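News > Press Releases > Tokgöz Bakery Opens Second Shop in Tormont

TORMONT, May - Hi, I'm Tuncay Ateş, and I get to share some news I've been sitting on for weeks (my sister will tell you I'm terrible at it). Tokgöz Bakery is opening its second shop at 617 Rastano Street, and the doors open on Wednesday at 7 in the morning!

If you know our first place over in Zetine, you know it's tiny. Two people at the counter and it's full, three and somebody's standing in the flour. The new shop has seats for 30, a proper oven room at the back and a window where you can watch us roll dough, if that's your kind of thing. It's definitely mine.

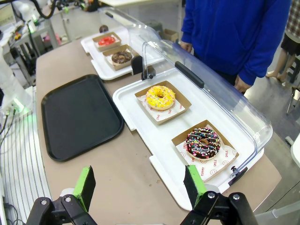 Yellow glaze, white icing and sprinkles, boxed in smiley-face paper.

The donuts are what most folks ask me about, so let me get to them. I trained in bread, and for a long time I wouldn't touch a fryer. Then Hülya Ağca joined us as head pastry chef and made a batch with her grandmother's potato dough, and I ate four of them standing up. We've had them on the menu ever since, and Hülya now runs that whole side of the kitchen. She's been testing glazes for the new shop all spring - sour cherry, burnt honey, a lemon one with a little cardamom that I keep stealing.

"I want a donut you can finish and still want lunch," Hülya says. "Less sugar in the dough, more flavor on top."

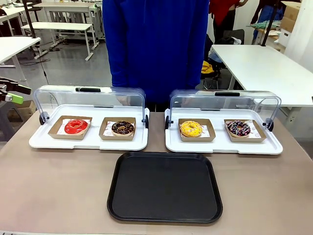
Red glaze on the left, dark chocolate with sprinkles beside it.

We're also bringing the sesame rings, the walnut rolls and the olive bread over from Zetine, plus a cheese pastry that I've been fiddling with since last winter and finally like.

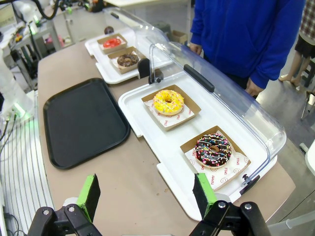 Weekday hours are 7 to 4, and we'll stay open later on Saturdays once we've found our feet. Coffee comes in two roasts, light and dark, and there'll be tea in proper glasses all day long. Bring a friend on opening morning and the second donut is on us, until the trays run out!

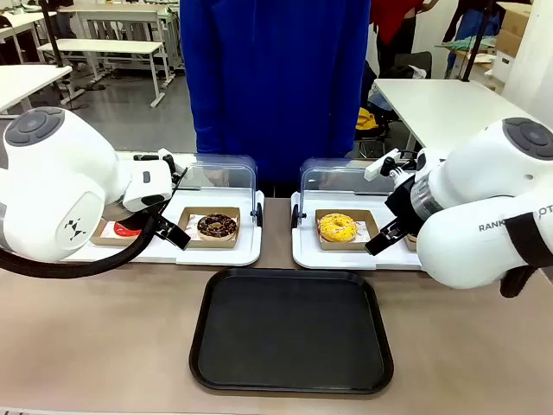
Zetine isn't going anywhere, by the way. Same hours, same squeeze at the counter. I'll be splitting my week between the two, and Hülya will be in Tormont full time with the fryer. For large orders, talk to her at the counter before noon and give her 2 days' notice. Reporters who'd like a look around before we open can call the Zetine shop and ask for me (I'm usually in by five, covered in flour and happy to chat).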